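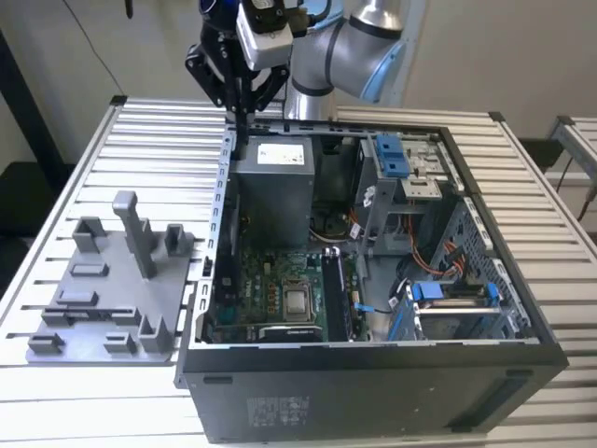
古いデスクトップを開けることについて、少し疑ってみる

「まだ使えるのにもったいない」という言葉を、私はあまり信用していない。言う人はたいてい、使う本人ではないからだ。

去年の暮れから、知人に頼まれてデスクトップパソコンの中を見る機会が増えた。黒いタワー型を横に寝かせて、側板を外す。灰色の電源ユニットがあり、緑の基板があり、ケーブルの束がある。ドライブの受けには青い樹脂の爪がついている。開けるたびに、よくできているなと思う。そして同じくらいの頻度で、これを延命させてどうするのだろうとも思う。

修理を勧める記事はだいたい同じ調子で書かれている。メモリを足せば速くなる。ディスクを替えれば見違える。掃除をすれば静かになる。どれも嘘ではない。私も何台かで確かめた。ただ、そういう記事には作業をした人の時間がまず出てこない。部品代は書いてあるのに、休日の午後は無料ということになっている。

二月に、Kerslakeという小さな修理サークルの集まりに顔を出した。主宰のデクラン・ンガタさんは親切な人で、私の意地の悪い質問にも嫌な顔をしなかった。会場で手を入れたある一台には、片づくまでに130分かかった。うち55分は、合うネジを探したり、抜けないコネクタと格闘したりする時間だった。ンガタさんはそれを「学びの時間」と呼んだ。私は違うと思う。ネジ探しから学べることは、ネジは分けて置けということくらいで、それは最初の5分でわかる。

もっとも、買い替えを勧める側の話はさらに怪しい。新しい機種は電気を食わない、だから環境にもいい、と言う。では新しい一台を作って運ぶ分はどこへ行ったのか。店でそう尋ねたら、薄いパンフレットを渡された。葉っぱの絵が大きく、数字は小さかった。

そういうわけで私はどちらの陣営にも入れてもらえないのだが、タワー型の筐体そのものについては擁護したい。あれは中を見せる気のある機械である。板を一枚外せば、電源がどこで、基板がどこで、ドライブがどこに入るのか、素人でもおおよそ見当がつく。青い爪は、説明書を読まなくても「ここをつまめ」と言っているように見える。色をつけた設計者は、いつか誰かが開けることを考えていたはずだ。最近の薄い機械を開けようとして、接着剤に負けたことのある人なら、この差はよくわかると思う。

ただし、開けやすいことと、直す値打ちがあることは別の話だ。この二つが混ざると議論がおかしくなる。ンガタさんたちの集まりでも、開けられた時点で場がもう半分満足していて、その先の「で、誰が何に使うのか」という問いは後回しになりがちだった。直った一台が持ち主の家でまた押し入れに戻るのなら、押し入れの中身が少しきれいになっただけである。

この点でいちばん納得したのは、ナレディ・ブテレジさんの意見だった。Sarnmontという中古機の引き取りを長くやってきた人で、考え方は乾いている。まず用途を訊く。文書を書くのか、子どもに使わせるのか、古い周辺機器を動かすのか。答えが出てこない機械は、直さずに部品へ回す。電源は電源、メモリはメモリとして、要る人のところへ行く。冷たいようだが、筐体ごと拝んでいるより、よほど機械を使っていると思う。

作業台の話も少ししておく。家で開けるという人は、たいてい床か食卓でやる。私もそうだった。床では腰が先に音を上げるし、食卓は夕飯までに明け渡さなければならない。溝の入った広いアルミの台のような、物を置きっぱなしにできる場所があれば、作業の印象はまるで変わる。つまり「誰でも家で簡単に」という文句は、場所のある人が書いた文句なのだ。道具の一覧にドライバーは載っていても、一晩空けておける机は載っていない。

掃除についても一言。羽根や網目の部分の埃を飛ばせば静かになる、というのはよく聞く。私の一台では、確かに静かになった。だが同時に机の下から棚の横へ移してもいたので、掃除が効いたのか置き場所が効いたのか、いまだにわからない。体験談というのはこの程度のものだと思って読んでほしい。私のこの文章も含めてである。

では何をしろというのか、と訊かれる。私の答えはつまらない。開ける前に、紙に用途を一行書く。書けなければ開けない。書けたら、使っていい時間の上限をその下に書く。私は2時間にしている。過ぎたら側板を戻し、引き取りに出すか、部品を抜くかを決める。これで昨年からの何台かのうち、手元に残ったのは一台だけだ。その一台は台所の隣で、古いスキャナーをつなぐためだけに動いている。

ンガタさんにこの方式を話したら、それでは楽しくないでしょうと言われた。楽しみでやるのなら大いに結構で、私も止めない。ただ、その場合は節約だの環境だのという看板は下ろしてほしい。趣味なら趣味と書いてくれたほうが、読むほうも何時間かかろうと文句を言わずに済む。

次の集まりは七月三十日だそうだ。私は電源の入らない一台を持っていくつもりでいる。用途の欄は、まだ空白のままだ。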